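Ticket Pevusent / Simulationszelle Govine
Betreff: Greifer fährt exzentrisch an, Handkamera-Versatz
Status: in Bearbeitung

Seit dem Umstieg auf die neue Greiferbeschreibung liegt das Objekt im Bild der Handkamera seitlich der Greifermitte. Karton steht bei offenem Greifer nahe am rechten Finger. 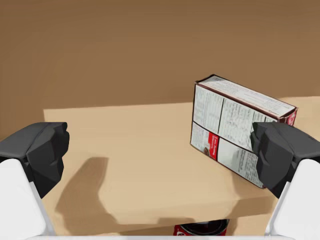
Itziar Cabello
Zellenbetreuung Simulation

Kamera-Extrinsik geprüft, Querversatz 6 mm gegen den alten Stand. Wert zurückgesetzt, Szene neu geladen. Bei der Dose bleibt ein Fehler, diesmal nach links. Vorzeichen im Handgelenk-Frame also ebenfalls prüfen. 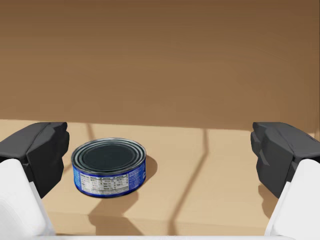 Thunfischdose, Greifer offen, Abstand links deutlich kleiner als rechts

Öffnungsweite 88 mm in beiden Konfigurationen gleich, scheidet aus. Schließkraft steht auf 40 N, unverändert lassen.

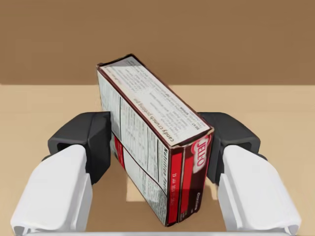 Puddingkarton zwischen beiden Backen, mittig

Offen: Frame-Definition mit Saturnino Olmedo abgleichen, danach Dose wiederholen.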